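Pivura table-laying station, from Bachmann

Share 65

Pivura is a serving and clearing station for staff canteens. It sets places before the lunch rush and takes plates off tables after it, working from moves shown to it by the people who already do the job. Teaching is done with a pair of hand-held grippers, one for each hand. The wearer picks up a plate, moves it and puts it down at normal speed.

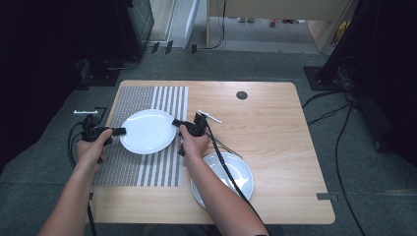
Most kitchens need 7 teaching sessions before the station is left to run on its own. A new plate or mat means one more. Sessions are paid working time, and Bachmann asks that they are put on the rota as such.

At the Prarlow site, which serves 572 lunches a day, the station started in July. Canteen staff there now spend less of the morning laying tables and more of it at the counter. Hours stayed the same, but two job descriptions were rewritten – check this with your staff early. Glassware is still laid by hand.

Price: 1,745 a month, with servicing and the Tesis control software. Grippers can be hired separately.

3 comments

tray_return: Does it cope with stacked plates? Ours come back in piles.

Bachmann: Not yet. They have to be single.

hilltop22: We've had one since the summer. My wrists are better for it, but the teaching was slow going – allow more time than they say.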